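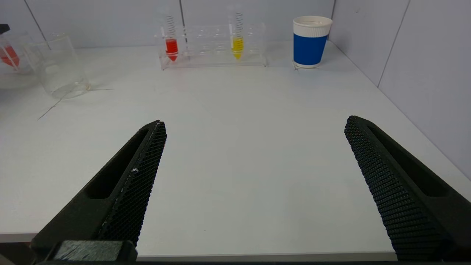
**Figure 3.** View from the wrist camera of the Olgate cell with the fingers open. Two graduated tubes stand in the clear rack at the back, one with red liquid and one with yellow.

### 4.2 Looking after the gripper

I'll admit I expected the arm to be the fussy bit of this cell, and I spent most of the first month fretting over its joints. The pads gave us far more grief! Each finger has a textured pad on its inner face with a diamond mesh (you can make out both in Figure 3, along with a few pale specks and scuffs on the left one), and nearly everything we learned about upkeep we learned from those two bits of mesh.

Over the whole study we logged 1044 grasps on conical tubes. The first 472 were run with no cleaning at all, mostly so that Xiaoyan Dai could see how quickly the grip went off. By the end of that stretch tubes were turning in the fingers during the lift, usually when they had been picked up near the top. We then started wiping the pads with a damp cloth each morning, letting them dry fully and closing the fingers on a spare empty tube before the first run. Slips dropped a good deal, though they never went away.

Changing a pad is a fiddly job. Babar Rind worked out the order we use now: park the arm, cut the power, take the finger off with its pad still on, and do the swap at the bench. We tried it once with the finger in place – never again, we lost a screw under the table and half an afternoon with it. After refitting, the open and closed positions have to be taught afresh. I also rerun the camera check from Section 3, as a finger that sits slightly askew shows up there first.

The rack position is saved in the Yin control script and only needs touching if someone has moved the rack. In July it was knocked during a tidy-up and we threw out 162 grasps before I spotted the offset, so the script now asks for a test pick at the left end of the rack before it will start a batch. It's a bit of a nuisance when you're in a hurry, but I've left it in.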